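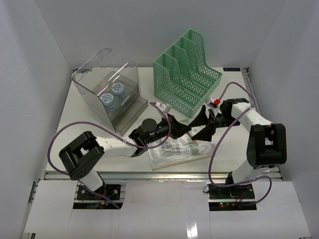
*Posted in Tools & Plumbing by L. Xie | August | 12 comments*

# Fornwood 48-inch PEX Crimp Kit: one year in

I bought the Fornwood crimp kit to replace the galvanized supply lines in a two-bath ranch house. The old pipe was original to the house and the pressure at the upstairs shower had dropped to a trickle. I had done copper before and didn't want to solder inside a stud bay again, so PEX it was.

Wait, ranch house, one floor. The back shower, I mean. The upstairs one was at my sister's place, which I did second with the same kit.

## What comes in the case

- The crimp tool, with jaws for 1/2 and 3/4 inch
- A ring cutter for taking off bad crimps
- A tubing cutter
- A go/no-go gauge
- A bag of copper rings, mostly 1/2 inch

The "48-inch" in the name refers to a coil of sample tubing. It is enough to practice on and not much else. Buy your tubing separately.

## Using it

The handles are long, and you need the length. A 3/4 ring takes a good squeeze and I could not do one overhead with my arms stretched out. On the floor or at waist height it's fine. In the crawl space I ended up making the tees and elbows outside, then sliding the finished pieces in and doing only the last joint in place.

Half-inch rings are easy. Set the ring 1/8 to 1/4 inch back from the end of the tube, push the fitting in to the shoulder, close the handles all the way, check with the gauge. The ring will try to slide while you get the jaws lined up. I pinch it a little with pliers first.

The gauge is stamped steel and the slots are clearly marked. Mine hangs on a string around my neck when I'm working. I had three rings fail the gauge on the first job, all on the same afternoon, and the tool had drifted out of adjustment. There's a bolt at the pivot and a small wrench for it in the lid. A quarter turn fixed it. The instruction sheet covers this on the back in very small print.

The tubing cutter is the weak part. It was sharp for the first weekend and after that it started leaving an oval end. I replaced it with a Lerier cutter from the hardware store and have had square cuts ever since.

The ring cutter works, slowly. You have to be careful not to nick the fitting underneath, and if you do, throw the fitting out.

## Leaks

One, on a Tuesday night, at the water heater. It was a threaded adapter and I had skimped on the tape, so I don't hold that against the kit. None of the crimped joints has dripped in either house.

## Compared with the Asby clamp tool

I borrowed an Asby, the kind that uses stainless clamps with a tab on the side. One tool does every size and it fits in tighter spots, so for a remodel with a lot of work between joists I would look at that one first. The clamps cost more than copper rings and the gauge isn't included. The Fornwood is simpler and the rings are sold everywhere near me.

## Would I buy it again

Yes, for whole-house work where you can get to most of the pipe. For one or two repairs I'd rent a tool or use push fittings.

**Good:** solid jaws, clear gauge, easy to adjust

**Bad:** poor tubing cutter, too few 3/4 rings, case latch broke in month two

Rating: 4 out of 5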